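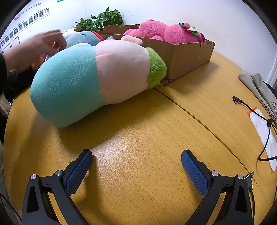 Unit 2: Soft toys and plush fabrics
Handout for Textile Materials and Care, Meltside Adult Learning

Bring this handout to the workroom session. You will also need a tape measure, a soft brush, a hand lens and your sample book.

1. What we mean by plush

Plush is a fabric with a pile, meaning a layer of fibers that stands up from a backing. The backing is usually knitted for toys, so it can stretch over a curved shape. The length of the pile decides most of what you see and feel.

Short pile feels velvety. It shows the shape of the toy clearly, and it also shows every lump in the filling. Light and dark patches appear when you stroke it one way and then the other.

Medium pile looks fuzzy. It hides seams fairly well. After a lot of handling the fiber ends tangle into small balls, which we call pilling. Pale colors show pilling and dirt sooner than dark ones.

Long pile is shaggy. It is used for tails, manes, tufts and fringes. A whole toy can be made from it, but the shape gets lost and it takes longer to clean.

Many toys mix two or three of these. A capsule-shaped plush with a fuzzy cyan section, a soft pink middle and a lime-green fringe gives you several surfaces on one toy, and you should make a separate entry in your sample book for each surface.

2. Looking at seams

Find the seams with your fingers before you look for them. On fuzzy fabric the pile is often caught in the stitching and leaves a faint line. You can free the caught fibers with a blunt needle. Do not use scissors.

Check these places first:
Where two colors meet
Around ears, nubs and other small parts
Under collars and ribbons
The closing seam, usually sewn by hand after filling

Small parts take the most strain. A child picks a toy up by whatever sticks out. Pull each part gently and note any gap in the stitches. If you can see filling, put the toy in the repair tray and do not wash it.

A collar can hide a neck seam. If it comes off, take it off. If it is sewn on, fold it back and look underneath. Red and other strong colors should be tested for color loss with a damp white cloth before any washing.

3. Filling

Most of our workroom toys are filled with polyester fiber. Press the toy in the middle and let go. Good filling comes back slowly and evenly. Old filling stays flat or moves to one end. Rounded toys such as loaves and capsules need firm filling at the ends or they sag.

Some toys have pellets in the base. You will feel them. Write "pellets" on the tag, as these toys go in a different wash group.

4. Surface cleaning

Work on a clear part of the table, one toy at a time.

Brush with the pile, then against it, then with it again.
Mix 2 teaspoons of mild soap in a bowl with 600 ml of cool water.
Dip the cloth, wring it out well, and wipe a small area on the underside.
Wait and check the cloth for color.
Wipe the rest of the toy in short strokes. Keep the filling dry.
Go over it again with plain water and a wrung cloth.
Leave it on the rack, away from the heater.

Long fringe should be combed with your fingers while damp and again when dry. A wire brush pulls the fibers out of the backing.

5. Sample book entries

You need 12 entries by the end of the unit. For each one write the color, the pile length, the surface (velvety, fuzzy or shaggy), any pilling, and the kind of seam. Stroke direction is shown with a small arrow. Use the Dirach sheets from the front shelf, since the older pages are too thin for glued samples.

This unit is worth 50 points. Late books lose 2 points. Put your name on the inside cover and leave the book in the tray by the door. Unit 3 covers stuffing and closing, and you will need a long needle and strong thread.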